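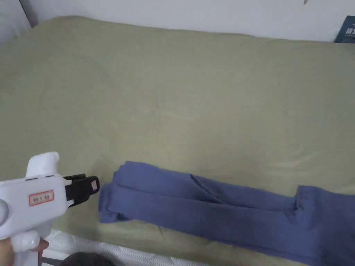
A Visit to the Korneck Weaving Mill

By Bogumił Mazurek
April

Search this site Enter keyword Go

Korneck makes bed sheets and not much else. The mill opens to visitors in April, and I went on the second morning. Doors were at 8 and there was already a line at the gate. Entry is free but you have to sign in, and closed shoes are required. A man ahead of me was sent back to his car to change out of sandals.

The tour starts in the yarn store. Cotton arrives already spun, on cones, packed in cartons stacked to the ceiling. Our guide had worked there for most of her adult life and talked quickly. She passed around two cones, one carded and one combed, and asked us to rub the yarn between our fingers. The combed one was smoother. I could tell the difference, but only with the two side by side.

Next is warping. The threads come off a rack of cones and are wound next to each other onto a beam as wide as the loom. A broken thread stops the machine and somebody has to find the end and tie it. This happened while we were there and took less than a minute.

The weaving shed is the loud part. Ear plugs are handed out at the door and you can't hear the guide once you are inside, so she explains everything in the corridor first. The looms are air jets. A puff of air carries the weft across and the eye can't follow it. We had eight minutes in there, which was enough for me. The floor shakes slightly and the air is kept damp so the yarn doesn't snap.

Dyeing is done in a separate building across the yard. Visitors stay behind a rail. The house colors this year are a dark blue, an off-white, a rust and an olive green. Olive is the one they have had the most trouble with, according to the dye foreman. It is mixed from three dyes and a small change in the water will push it toward brown. He keeps swatches from past batches in a drawer and pulled out 3 that were rejected. I would have bought any of them.

Cutting and hemming was the room I liked best. It has windows on both sides and it is quiet after the looms. Most of the hems are sewn by machine, but corners on the fitted sheets are still guided by hand. The woman at the end table did one in the time it took me to get my glasses on.

The tour ends at the shop. Two lines are sold there: Seol, a plain matte cotton, and Dimau, a sateen with a bit of shine. Seconds are on a table at the back with the flaw marked by a sticker. I bought a flat sheet in Seol. Seconds can't be returned.

Some practical points. The bus from the station is the 297 and it stops across the road from the gate. Parking is small and was full by 9. The Atau café next door does soup and rolls, and it was the only place to eat that I found within walking distance. The yarn store and the shop are on the ground floor – the weaving shed is up a flight of stairs and the elevator is for freight only. Allow 2 hours, or a little more if you want to look through the seconds properly.

Photos are not allowed in the dye house.

Recent posts
Atau Café: Soup, Rolls and a Long Wait
Open Morning at the Paper Mill
Riding the 297 to the End of the Line
How to Read a Sheet Label
Two Days of Factory Shops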